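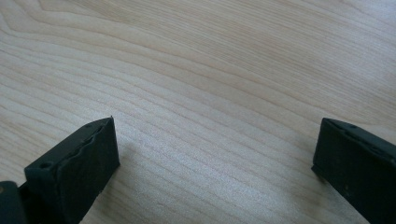 Shazia Siddiqui

Timber surfaces, handout 2 -- reading the grain on a table top

Bring this with you to the bench session, 10 sharp. Kamran Lodhi is taking the second half so questions on finishing go to him, not me.

Start with the cut. Flat-sawn: the log is sliced straight through, growth rings meet the face at a shallow angle. What you get is arches, loops one inside another, the "cathedral" pattern. Pale top on page one is a good clear case -- long curves sweeping across, wide soft stripes in one part, tight bands in another. Wide stripe doesn't mean better wood. It mostly tells you how the ring met the saw.

Quarter-sawn: rings stand nearly upright to the face. Straight, close lines, hardly any loops. Moves less across the width. Costs more, more waste at the mill.

Don't name the species from colour alone. Pale could be ash, birch, beech, maple, pine, or something stained to look like any of them. Check end grain, pores, weight. If you can't get at the end grain write "pale wood, flat-sawn" and leave it there. I will mark down guesses.

Solid or veneer? Follow a line over the edge. On solid wood the face pattern ties up with what you see on the end. On veneer it stops dead, or the edge has its own strip. Look underneath aswell.

Sheen -- matte, satin, gloss. Get your eye down low and look towards the window. Even light from overhead hides scratches, so a top can look perfect from standing height and be a mess from the side.

Sanding: always with the grain. Cross-grain marks won't show untill the oil goes on, then they all show. Wipe off dust between grits.

For the workbook:
Sketch the grain on the Husum top and on the Sever top, pencil only. Mark where the lines bunch up and where they spread. Say which cut and why. One side of paper each, 30 minutes for both.

Flaveleck samples stay in the rack. Sial offcuts you can take home.

Reading: pack pages up to 26, skip the bit on lacquers for now.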